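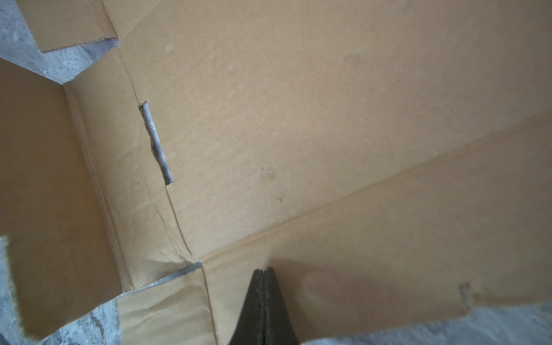 A flattened carton on the floor of the carton cell, with the gripper closed.

About Flendimon

Flendimon sets up, looks after and repairs small robot cells for firms that handle cardboard. The company was founded to serve packing rooms and returns departments whose work is too varied for a large packaging line. Its customers send out anything from a single parcel to 1,000 cartons in a shift, and most of them have no robot technician on staff.

Our Work

The center of our work is the Clokora cell, a two-arm station for opening, folding and flattening cartons. Each arm carries a two-finger gripper and a small camera at the wrist. One arm steadies the board while the other works along a fold. The cell can be fitted to an existing bench or frame, and customers are asked to provide a level floor and a clear path for the cables.

Installation follows a written procedure of 21 steps. The arms are mounted and squared to each other, the cable runs are checked through the full reach of every joint, and the grippers are opened and closed on scrap board before any finished carton is used. Used cartons are preferred for this stage. Their creases, torn edges and worn slots are a fair test of grip settings, and a cell that has been set up only on new board will usually need to be adjusted again within the month.
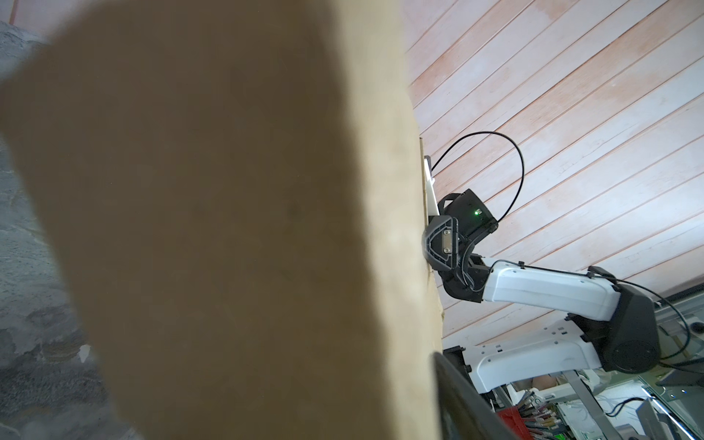 Grip force is set separately for each arm. Too little force allows a panel to slip as the fold is made, and too much will crush the edge of the board. Our technicians record both settings on the cell card, along with the finger type and the date of the last change, and leave a copy with the customer.

Care and Repair

Every cell under a Flendimon service agreement is visited twice a year. The technician inspects the finger faces for wear, tightens the mounting screws, cleans the camera lenses and examines each cable at the points where it bends. Cables near the wrist receive the most attention, as they move with every cycle and account for the larger part of our repair calls. Worn fingers are replaced in pairs.

Repairs that cannot be completed on site are carried out at our Dralona workshop. A loan arm may be requested for the length of the repair. Parts for earlier models of the cell remain in stock, including fingers, wrist joints and cable sets.

Our Company

Flendimon employs 19 people at its offices and workshop in Pearce. The company currently maintains 107 cells under agreement. Training for customer staff is offered in Pearce each May and covers daily checks, safe stopping and restarting, and the replacement of gripper fingers.

Requests for service should include the cell number, which is printed at the top of the cell card.

Page last reviewed April 16, 2023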